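Skin swab storage before 16S, does the delay matter?

mponce_lab
We have forearm swabs from 30 participants, taken on a Saturday and left at room temperature in Stestier buffer until the Monday run. Extraction was with the Lirton kit. Median depth after filtering is 2,956 reads per sample. Is the delay likely to bias the genus-level results?

Ruddock_M
Skin is low biomass, so yes, it can. Staphylococcus is the one I would check first. What did your blanks give?

mponce_lab
Five blanks, highest 1,244 reads. Mostly Ralstonia and Bradyrhizobium.

grakska
That is a contamination problem before it is a storage problem. A blank at over a third of your median depth is not something you can subtract away. Re-extract with a different reagent lot.

Ruddock_M
I don't agree. Read counts after PCR and pooling say little about input. Run qPCR on blanks and samples, then decide. Re-extraction uses up material she may not have.

grakska
If the lot is bad, qPCR will only confirm it — and costs another week.

araya2
Did you control for what people put on their skin? We asked for no creams or cleansers for 24 hours and still had to drop several people.

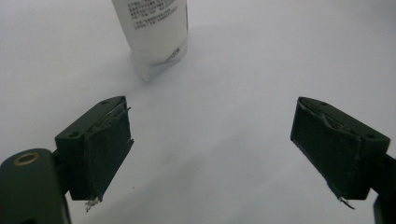
The questionnaire wording mattered more than the time limit. "Cosmetics" missed hand cream and sunscreen, so we changed it to "anything applied to the skin".

mponce_lab
We only asked about antibiotics and soap. I have second swabs at -80 for most participants, so I'll do the qPCR first and re-extract a subset with a new lot.

Ruddock_M
Put the blanks on the same plate as the samples. Post the Cq values when you have them.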